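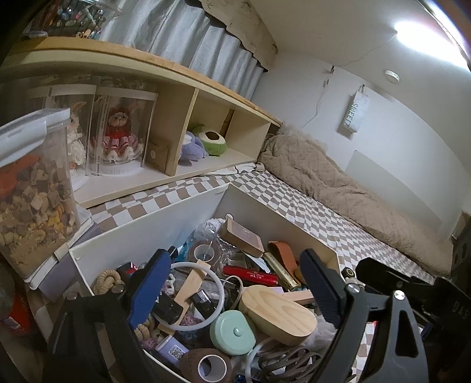 Titudham's Odds and Ends Month returns in December, and I want your muddle boxes

Print this page | E-mail to a friend

I'm Yayra Korletey and I run Benosach, the home-sorting service in Titudham, with my brother Iddrisu. I normally leave press releases to him, but he says I talk about boxes more than anybody he knows, so I may as well write this one myself.

All through December we're running Odds and Ends Month again. It's free, it's open to anyone in Titudham or the villages round it, and it's all about that one box. You know the one! It starts out as a nice clean white storage box with a proper purpose, and a year later it's got two rolls of brown tape in it, a leather strap, a coil of cable, a square wooden block and a little mint-green pot with a knob on the lid (which is lovely, and deserves better). Mine lives in the bedroom, near the cubby shelf over the bed, so I have no business lecturing anybody.

Last December 715 households signed up, and between them they sent back 2,213 sorting slips. Iddrisu typed up every one of those slips and would like it known that some of you have dreadful handwriting. The thing people told us most often was that they'd been putting the job off because they thought it meant doing the whole house. It doesn't. We only ask for one box, and you can do it sitting on the bed with a cup of tea.

How it works is pretty simple. You tip the lot out onto a towel or an old sheet and put like with like. Tape goes with tape. Cables get a label before they go anywhere, even if the label just says "no idea". Lids are the tricky ones - I've got an oval wooden one with a beautiful grain and I'd be very sorry to part with it, so lids get their own pile and a month's grace to find whatever they belong to. Anything made of yarn or rope goes in a bag by itself, or it will tangle round everything else before you've put the kettle back on. Then you fill in a slip and drop it through our door or hand it in at one of the sessions.

We'll be at the Bettencourt Rooms from 10am for drop-in mornings, and Rafferty Castellanos will be on the swap table again. Last year he rehomed 1,647 bits and bobs and he's quite unbearable about it. Bring what you don't want, take what you do, and please check that lidded tubs are properly shut before you put them in your bag.

New this year is a mending corner with Þórey Ingvarsson from Mutent, the repair shop on the hill. "People bring me the strap and forget to bring the bag," she told me when we were planning it. "Bring both, please, and then I can help." She can manage up to seven mends a morning, so come early if you've got something fiddly.

I also asked Bernice Amegashie, who signed up last year and finished her box in an evening, whether she'd do it again. "I would, and I'll have to," she said. "It's full again. I don't know how, I live on my own!"

Sign-up forms are at our front counter and at the Bettencourt Rooms. If you can't get out, ring us and Iddrisu will post you a pack of slips and some labels. Reporters and photographers are very welcome at any of the mornings - just let me know beforehand so I can save you a chair.

Contact: Yayra Korletey, Benosach, Titudham

18 shares | 4 comments

Get our newsletter: enter your e-mail address to receive local news every morning. You can unsubscribe at any time.

We use cookies to improve your visit. Accept | Manage settings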